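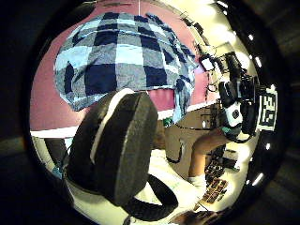

Skevelstead council bought Katene in August to handle parking permits. The contract allowed the supplier to keep number plates and home postcodes for billing, and for nothing else. Within weeks the housing department had its own login.

Huia Kerslake, a resident who asked for her own record, received two files. One covered her permit. The other listed 2,010 sightings of her car, each with a time and a street.
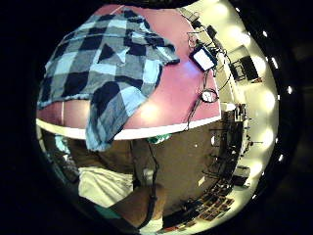
The council says the second file was produced by a default setting, since switched off. It has not said who read it. Nikola Đorđević, who audits public databases, regards the setting as the smaller problem. "The purpose was written down in the contract but not in the software," he says. "Any account could run any search."

Norkcombe, which uses the same system, limits each login to one department and logs every query. Skevelstead has been asked to do the same - its reply is due next month.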